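From the Kitchen Table

Rice, and Where It Goes

Several of you wrote in after the September newsletter to say that the piece on pantry moths had put you off your breakfast. I apologise to all of you except Ramil Cruzado, who has eaten my cooking and should be past that sort of thing by now.

This month we are on safer ground, or at least crunchier ground. The subject is rice, and specifically the rice that does not make it into the pan. Anyone who has decanted a bag at home knows the sound: a long respectable hiss into the jar, then a short skittering noise, then a word you would not use in front of the Clorkcombe lunch club. The grains then set off in all directions. I have found them in the toaster. I have found one in a library book, which I returned with the grain still in it, there being no slot for such things.

Mariama Odoi's view, given at length at the last supper in Soltham, is that you should never pour rice over a bare table at all. She tips hers out on a tray with a rim, picks through it, and lifts the whole lot to the pan. I said this sounded like a lot of bother. She said so did hoovering a toaster, and I had no answer ready.

So I have been a tray person for a month now, and I can report back. A dark tray is best for white rice, as you can see what you're picking over. (Black rice people will have to make their own arrangements.) The rim should be high enough to stop a grain on the roll but low enough to get the side of your hand against. Eduardo Macaraeg swears by an old roasting tin, but Eduardo's roasting tin has a history, and I'd want it scrubbed twice before anything of mine went near it.

The trouble with a tray is that it looks like somewhere to put things. Put one down in my kitchen and within minutes it has a vegetable on it. You start with a tidy heap of rice and come back from answering the door to find that somebody has parked the carrot there, and then something small and brown has rolled in to keep it company. A second tray, meant for the vegetables, sits beside it with only stray rice in it. I don't understand how this happens and I live here.

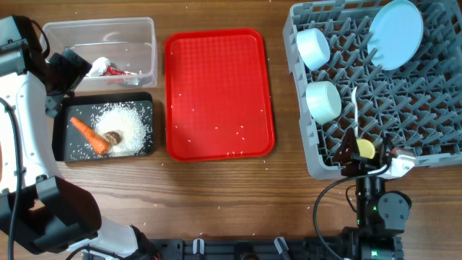

Amado Macaraeg, who is the tidy one of the two brothers, says the answer is to give everything its place before the bag is opened: veg in one tray, rice in another, chillies in a tub by themselves so that you don't rub your eye at the wrong moment. He also puts the tub's lid somewhere he can find it, a level of planning I can only admire. In my house a clear tub with a chilli in it will shortly have a bit of crumpled paper in it too, and from then on it is a bin with ambitions.

For the strays on the table, a damp cloth is no good and just pushes them about. Use the edge of a stiff card and sweep towards you, into the tray. Nuria Gidey uses the flat of her hand and a look of great determination. Do the table before the washing up, or you will pick up grains on your wet sleeves and carry them over to the dish rack, where they settle between the pegs and wait for a clean plate.

More next month, when Nuria has promised us her lentils. She pours them straight from the bag, from a height. Bring a brush.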